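Category: Operations and Technology > Workplace Change

Cloth handling cell at Torkton: what changes for the floor

By Ningsih Ong

The cloth handling cell at the Torkton site moves from trial to regular use this month. It will take over part of the sorting and folding of cleaning cloths that is now done by hand at the back benches. This item covers what the cell does, what it does not do, and how the work of the people on those benches will be arranged from here on. Staff at the Krishnan depot should read it as well, as the same arrangement is planned for their site if the first period goes to plan.

The load on the benches is well known to anyone who has worked them. Torkton puts 4,000 cloths through in a normal week, covering the retail fit-outs, the drinks displays and the two office contracts. Each cloth is taken from the clean bin, opened out, checked for holes and marks, folded in quarters and stacked by colour. Green is for shelving and display surfaces, blue for glass, and the remaining colours follow the chart on the bench wall. The task is light, but it is repetitive, and wrist and shoulder complaints from the benches have come up at every health and safety meeting since the contract was extended.

The cell was supplied by Fetance and uses the Tusham control package. It has one arm with a two-finger gripper and a small camera carried close to the fingers. The camera gives the controller a near view of the cloth and of whatever lies behind it. The gripper closes on a cloth at a pinch point, lifts it clear of the table, and the controller then estimates where the nearest free corner is. If it finds one, the arm regrips and the fold begins. If it does not, the cloth is put down and picked up again at a different point. The limit is five attempts, after which the cloth is passed to the manual tray. 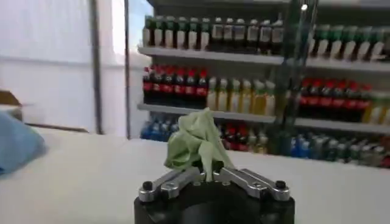

Thin cloth has been the harder case throughout the trial. A heavy terry cloth tends to hang in a predictable way once lifted, and the corner is found early. Thin cloth bunches at the pinch point and holds its creases, so the outline seen by the camera bears little relation to the shape of the cloth when flat. Fetance has adjusted the grip force twice. The first setting slipped and the second left marks on the lighter weaves. The current setting sits between the two and should not be changed from the floor panel without a call to the support line.

Background matters too. The controller separates cloth from surroundings mainly by colour and edge. A plain white work surface gives it the least trouble. Bottles with bright labels, stacked goods and glare from windows all add edges that the software has to discard, and during the trial it sometimes took a green bottle cap for the corner of a green cloth. A revised version of the Tusham package loaded at the start of November handles this better. Goods may be shelved behind the work area, but the work surface itself should be kept clear on the gripper side, and nothing should be left within the marked zone while the arm is powered.

Results from the final trial batch were as follows. Of 1,000 cloths presented, 342 went to the manual tray. The rest were folded and stacked without a person handling them. Most of the cloths in the manual tray were thin weaves, and a smaller share were cloths with torn hems that the controller could not read as having four corners. The second group belongs in the manual tray in any case, as torn cloths are withdrawn. The cell is slower per cloth than an experienced bench worker. Its output comes from running through breaks and the late part of the shift, when the benches are normally unstaffed.

Staffing

No bench position is being removed. The change is in what each position covers during a shift. At present a bench worker folds for the full shift, with relief breaks. Under the new arrangement folding by hand is limited to the manual tray and to any overflow, and the rest of the shift is divided between cell tending and inspection.

Cell tending means loading the clean bin, clearing the output stacks, emptying the manual tray and resetting the arm after a stop. It does not include opening the controller cabinet, changing fingers or adjusting the camera mount. Those jobs stay with maintenance. A stopped arm must be isolated at the yellow switch before anyone reaches into the zone, including to take out a single dropped cloth. Two people were seen reaching past the barrier during the trial while the arm was paused. Paused is not isolated, and the arm can restart on its own when the controller finishes its calculation.

Inspection is the part that has drawn the most questions. The cell does not check for stains or small holes. A cloth can be folded correctly and still be unfit for use, and the person folding by hand used to catch that without it being listed as a separate task. It will now be listed. Stacks from the cell go to the inspection table, where each cloth is opened once, looked over on both sides and refolded or rejected. Several bench staff have pointed out that this puts back some of the handling the cell was meant to take away. They are right. The site will record the time spent on inspection for the first full month, and a sampling method will be considered if the reject rate is low enough to support one.

Pay grades are unchanged for bench work. Staff who complete the cell tending course will receive the equipment allowance from the first shift after sign-off. The course takes one half day and is held during paid hours. It includes a practical session on isolation and restart, which must be passed before a person tends the cell alone. Anyone who would prefer to remain on inspection and manual folding can do so, and should tell their supervisor before the new roster is drawn up.

The rotation will be changed at each scheduled break so that no one spends a full shift on inspection. Standing mats have been ordered for the inspection table. Lighting there has been measured and found to be below what is wanted for checking dark cloths, and two extra fittings will be installed.

Recordings

The camera on the arm stores images of each pick for fault finding. It faces outward past the fingers and may take in people walking behind the work area. Images are kept on the site server and deleted on a fixed cycle. They will not be used for timekeeping or performance review, and this has been put in writing at the request of the floor representatives. A copy of the notice is on the board beside the lockers.

Faults should be entered in the cell log with the time, the cloth type and the message shown on the panel. "Stopped again" has been a common entry and gives maintenance very little to work with. Questions on rosters go to supervisors, and questions on the course can be sent to me through the internal mail.

Recent items
Revised colour chart for display and glass cloths
Torkton loading bay: new traffic markings
Health and safety meeting notes, November
Krishnan depot roster changes
How to book a half-day course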